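Arm drops torque mid-fold, anyone else?

ppaju
Nov 11, 2018
Two-arm folding setup, Minetti controller on both sides. Every so often the left arm goes limp with the gripper still closed, drags the cloth and sits there. Log says overload on joint 4. Support reckons it's a cable. I've replaced the cable. Same fault.

rosaura_c
Support always reckons it's a cable. What does the temperature log say?

ppaju
Climbs steadily, nowhere near the limit. So I don't buy overheating either.

Lapiņa
Overload on 4 is nearly always the supply sagging when both arms lift together. Put them on separate supplies and it'll go away.

rosaura_c
"Nearly always" based on what? We ran separate supplies at Farkodau and still had two dropouts in January. I'd want a scope trace before spending a cent.

Lapiņa
Fair enough, but you never posted a trace from yours either.

laine_v
What worries me more is the limp arm. Limp means it falls on whatever is underneath, and one day that's somebody's hand. Does your e-stop cut torque as well? Ours did, and the bloke who sold it to us called that a safety feature.

ppaju
It does cut torque, yes. No brakes on any joint. We keep hands off the table while it's running, but that's a rule on a sticky note. For what it's worth it only faults on T-shirts, never on tea towels, and mostly when both grippers have hold of the fabric.

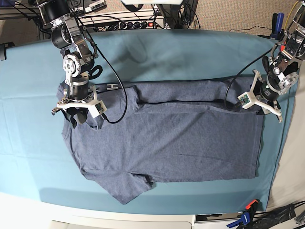 My hunch is the two arms end up pulling against each other through the cloth and the left one loses. The sales page claims 3,000 folds without a fault. I'd love to know what they were folding.

laine_v
Hankies, probably. Drop the current limit on the left and see if the fault moves to the right.

Lapiņa
Still think it's the supply.

ppaju
Will try the current limit first, then borrow a scope.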